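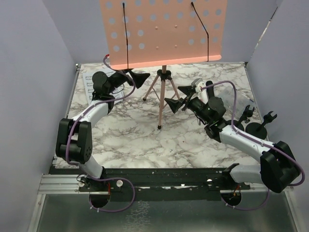 Samah Shehata thinks adults who take up an instrument should be told on day one that the first year sounds terrible, and that they ought to be told it kindly. Araceli Soler laughed when I passed this along to her. "Samah is right about the terrible part," she said. "I'm not sure about telling them on day one, though. I'd let them get the case open first!"

Araceli has been teaching clarinet to grown-ups in Griston for 11 years, mostly in the evenings, in the front room over the old shoe repair on Benkirane Street. I climbed the stairs on a wet evening in January and was given tea before I had my coat off, and then a second cup while she hunted for her glasses, and it was a good while before either of us remembered I had come to ask her questions.

She never meant to teach adults. She had a full book of schoolchildren when a man of retirement age called and asked if she would take him, and she said yes mainly to get off the phone. "He came in with a clarinet that had been his brother's," she said. "The corks were gone, the pads were gone, it leaked everywhere. I sent him over to Rudard to have it fixed, and the bill was 428 dollars, and I thought, well, I've lost him. But there he was the next week, ten minutes early."

He stayed for years. He brought a neighbor, the neighbor brought her sister-in-law, and by and by the children's hours got squeezed into Saturday mornings (she still has a few of them, and she's fond of them, she wanted me to say so).

What is different about teaching grown-ups? She took her time over that one. "A child squeaks and goes right on. An adult squeaks and apologizes to me. I spend the first month getting people to stop saying sorry. And they read so much! They've read all about reeds before they've ever wet one. I have to say, put the book down, dear, and blow."

She gives very little homework, and she is firm about the little she gives. Long notes for 10 minutes every day, with a clock going, before any tunes. People want the tunes. She lets them have one at the end as a sort of dessert, and she doesn't much mind which. One student has been working on the same tango since last spring and plays it, Araceli says, "with enormous feeling and no low E."

I asked about money, which she doesn't like talking about. A decent student clarinet at Trolton was 610 dollars the last time she looked, and she tells beginners to rent for half a year before they think of buying. "Some of them stop. That's all right. They got to find out, and they can hear things in an orchestra now that they couldn't before. I don't count that as quitting."

There is a group, too, that meets once a month and plays for itself. Loubna Abdel Hamid arranges the parts so that the newest player always has something to do, even if it's four notes and a long rest. They have been asked to play in public twice and said no both times, though Araceli thinks they might be coming around.

Before I left she played me the tango, low E and all, standing by the window with her shoes off. Then she wrote the name of a reed on the back of an envelope and told me to think about it. I played a little in school, and I had made the mistake of mentioning that over the first cup of tea.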